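Is there any machine that can put away laundry yet?

Home & Garden > Appliances > Laundry
Asked by ludari_renter
30 July 2023

I have arthritis in both hands and folding is the part of housework I put off the longest. Washing and drying are fine, the machines do that. What I want is something that takes clothes off the bed, folds them and puts them in the drawers. I've seen videos of robots folding towels on a table, and they are usually sped up. I have a budget of up to 3,000 dollars if something real exists, and I would not mind if it was slow. It could run all night as far as I'm concerned.

I already own a robot vacuum (a Trundier, bought in June) and it does well on carpet as long as I pick everything up first. So I am not against gadgets. I just want to know whether anyone here has something for clothes that works in a normal bedroom, with furniture and things on the floor. My bedroom is small and there's no room for a machine the size of a fridge.

Also, if the answer is no, is it worth waiting a year or two, or should I just pay somebody?

2 people found this useful

-----

daltness_dave

No. Save your money.

My brother in law had one of those shirt folding boards, it's plastic and you flip the sides over. It's not a robot but it cost next to nothing and he liked it. Might be hard with arthritis though, I don't know. The vacuum is as good as it gets right now.

-----

strachan_bench
Top contributor, 547 replies

Short version: nothing you can buy for that money will do what you describe. I work in maintenance at a plant that packs garden hardware, and we have two arms on the packing line, so I follow this fairly closely.

Our arms are good at one thing. A part comes down the line in the same position every time, the arm picks it up and puts it in a tray. When a part arrives turned the wrong way the line stops and a person walks over. Those parts are hard plastic and they're all the same shape. A sweater has no fixed shape at all. Every time you drop it, it lands differently, and the machine has to work out where the sleeve is before it can do anything with it.

Picking up cloth is the easier half. A simple two-sided grip can take hold of a piece of clothing without much trouble. After that it has to find a cuff or a hem, open the thing out, lay it flat and make the folds in the right order. Black fleece is a bad one because the folds hardly show against each other. Then there's the drawer, which has to be opened, and it may be half full already. People do all that without looking.

The folding machines that have been shown for home use mostly want you to clip each item on by hand, one at a time. With sore hands that's the same work you're trying to get out of. They also tend to leave out small things like socks and anything very large like sheets.

Then there's the room. Demonstrations are done on a clear table under even light. A real bedroom has a rumpled bedspread, a bright window at one side and a desk covered in bottles and jars that a moving arm would have to stay clear of.

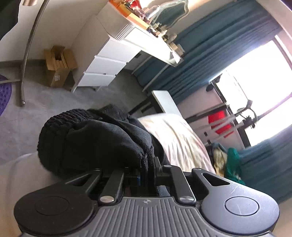 A black fleece-like garment held over the bed, with a pile of other clothes near the curtains.

Until a machine can go from that to a closed drawer with no help, I wouldn't call it done. As for waiting, I wouldn't plan around a year or two. Research groups are making progress, but a result in a lab is a long way from something with a warranty and a repair number. I would spend the money on these instead:

Wash and fold service. Where I live it's priced by the pound and they bring it back folded. Ask if they'll do pickup.
Hangers. Anything that can hang doesn't need folding. The wide ones with a grippy surface are easier on the fingers.
Open bins in place of drawers for underwear, socks and gym clothes. Drop them in unfolded.

I have more than 82 hangers in my own closet for this reason and I fold almost nothing except jeans and towels.

-----

ludari_renter (original poster)

Thanks, that's clear enough. I called a laundry near me and they do pickup – there's a minimum weight, but I can reach it if I add the sheets. I'll try the bins for the small stuff. Does anyone know if the wide hangers fit on a short rail, or do they stick out past the door?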